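收纳盒清空计划,开个串慢慢发。起因是阳台那一排箱子已经占到我晾衣服的地方了,今天周五,晚上没约人,来吧!
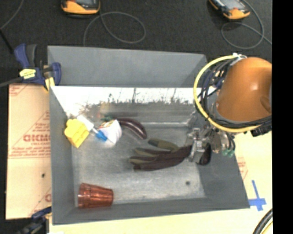 灰色大盒子,第一轮:茄子和手套住在一起。

先交代一下我家的箱子制度。搬家的时候我在每个房间放了一个,规矩是“一时不知道放哪儿的先丢进去,周末再理”。搬家是3月的事。现在是2020年9月4日。周末呢,过了很多个了……

灰盒子本来是厨房的编制,后来被我拖到阳台当过一阵园艺箱,再后来就什么都往里放了。所以它的内容物基本等于我这半年的生活轨迹,一半做饭一半种地,中间夹着一些我自己也解释不清的东西。

先说茄子。紫得发黑的那种,弯成一道拱桥,表面一条亮亮的高光,蒂还是绿的。我第一眼真的以为是哪个周末买菜漏在里面的,心都凉了半截。

其实是小侄女过家家的茄子!她上次来住了两晚,走的时候行李箱塞不下,她妈说先放你这儿。我就放了。我当时还很认真地跟她保证“姨姨给你收好”,收好的意思就是丢进灰盒子。

茄子旁边那个杯子形状的白罐子,侧躺着,上面印了一小块带黄色和红色的图案。我把它划到“厨房,待定”。待定的理由是我很喜欢这种大小的罐子,放橡皮筋、封口夹、外卖送的小包酱料都合适,可是我已经有一抽屉这样的罐子了。

有人要问了,一抽屉是多少。不告诉你们。

蓝白相间的那个小工具,看着像刷子的那个,归清洁类。清洁类我单独设了一个桶,挂在水池下面。以前我的刷子是哪里用完放哪里,结果浴室两把、厨房零把,每次刷锅都要跑一趟浴室再跑回来,想想也挺锻炼的。

手套!深棕配橄榄绿的劳作手套,我找了它一个夏天。换盆的时候没手套,我就拿两个超市塑料袋套着手去抓土,土从袋口灌进去,那个手感我到现在都记得。

中间我还去Homutwood下单了一双新的,满100才包邮,为了凑单又买了一把小铲子和一包陶粒。陶粒到现在没拆。所以这双旧手套的走失成本其实挺高的,大家引以为戒。

左下角那只红棕色的透明塑料杯我要单独夸一下。竖着一道一道的棱,透光的时候特别好看,有种小时候去饭馆吃饭的感觉,倒上汽水,杯壁一格一格的。

它的去向我想了很久(真的很久,泡了一壶茶喝完了还在想)。喝水不太用得上,我平时只用一个大马克杯。最后决定放洗手台当漱口杯,原来那个漱口杯底下有一圈怎么都刷不掉的水垢,正好光荣退休。

还有那块黄色的,一坨疙疙瘩瘩的边,往下收窄。我拿不准该归哪一类,先放玩具袋里,等小侄女视频的时候给她认。她如果说不是她的,那我们再开一个串。

好,说点有用的。我现在理箱子的顺序是先按“在哪里用”分,再按“多久用一次”分。以前我是反过来的,先挑常用的,结果常用的全堆在餐桌上,餐桌就没了。

分的时候地上铺一条旧床单,上面用纸胶带贴几个区:厨房、清洁、阳台、别人的、不要了。“别人的”这个区一定要有!我以前没有这个区,别人的东西就一直和我的混在一起,混着混着就变成我的了,很不好意思。

“别人的”理完直接装袋写名字,挂在大门把手上。挂门把手很重要,放鞋柜上我是看不见的,我试过,一把朋友的伞在我家鞋柜上住了整整一个梅雨季。

“不要了”那个区最难。我的办法是给自己限时,一样东西拿在手里不许超过一首歌。歌唱完了还没想好的,一律进待定。待定盒只能有一个,满了就必须处理。

(待定盒现在已经满了。我知道。)

说回灰盒子本身。我喜欢它四面往外斜,东西倒进去能一眼看到底,不用翻。直上直下那种深箱子我已经放弃了,底下那层永远是考古现场。

缺点也有,底面磨花得比较厉害,全是划痕。我用小苏打糊了半小时,擦完还是花的,那就花着吧,反正是装杂物的。有谁知道怎么处理这种划痕的可以留言教我。

中场休息,回一下评论里问得最多的几个。

问我为什么不买那种带盖子叠起来的。买过的!Cesudov的,一组四个,叠起来确实漂亮。可是我这个人,有盖子的东西等于不存在,上面再叠一个就等于从来没存在过。有一回我在最底下那个里面翻出来32个晾衣夹,而当时我刚刚又买了一包新的。

问标签用什么打的。手写,纸胶带加马克笔,没有标签机。标签机我在购物车里放了很久,600块的那款,每次大促都点进去看看它,然后关掉。手写的丑是丑一点,改起来快,撕了重贴就好。

问手套怎么洗。我是戴在手上像洗手一样搓,肥皂就行,搓完指尖朝上夹在晾衣绳上。胶面的别暴晒,我晒硬过一双,戴上以后手指弯不下去。

问玩具蔬菜要不要消毒。我的做法是温水加一点洗洁精泡一会儿,拿软毛刷过一遍,凉水冲干净擦干。能掰开的那种记得掰开洗,缝里很会藏东西。

继续。第二轮是把各区的东西送回家,这一步我以前老是偷懒,分完类拍个照就觉得自己理完了,然后那几堆东西在地上又过了一个星期,最后一起扫回箱子里。今天立了规矩,送完才能吃晚饭。

厨房那堆送得最快,水池旁边第二层架子,罐子排一排。白罐子最后还是留下了,拿来装洗碗海绵的备用装,尺寸刚刚好,我好得意。

清洁桶也到位了。蓝白那把挂在最外面,顺手。

阳台这边,手套挂到门后的钩子上,和喷壶放一起。钩子是Šimkus的粘钩,之前贴墙上掉过一次,这次我拿酒精擦了墙,贴好以后先晾着没挂东西。过几天汇报战况。

漱口杯上岗了!红棕色在白色洗手台上意外地好看,我站在那儿看了一会儿,顺便把镜子也擦了。收拾东西就是这样,手里拿着抹布的时候看哪儿都不顺眼。

擦完镜子又看见水龙头,擦完水龙头又看见地漏。地漏我忍住了,地漏明天再说。

玩具袋写好名字挂门把手了,茄子在最上面,露出一截绿色的蒂。侄女她妈刚回我微信:“我们家还有一整筐呢,你留着吧。”

……不行!今天说好了不留的。我跟她说下个月过去吃饭顺路带给她,她发了个捂脸。

哦对,之前答应要说的那个收纳课。我是跟着Knut Sperling的视频学的,讲得很慢,一期就理一个抽屉,看着特别解压。他有一期说箱子空出来以后先别急着装新东西,放一个星期看看自己会往里丢什么,丢进去的就是家里还缺位置的东西。我打算照做。

所以灰盒子现在洗干净了,立在阳台门边晾着。一个星期不许用,我自己监督自己。

晚饭吃的是面,加了一个蛋,理完东西吃饭特别香。

补一条:刚才顺手把快递盒里的剪刀放进灰盒子了,放完才反应过来。行吧,第一件,剪刀,说明门口缺一个放剪刀的地方。记下了。

再补一条:有人问下一个理哪个。卧室那个蓝的,Brokach买的布箱子,里面据我所知全是充电线。光想一想就累了,先睡了,明天起来看心情,大家晚安!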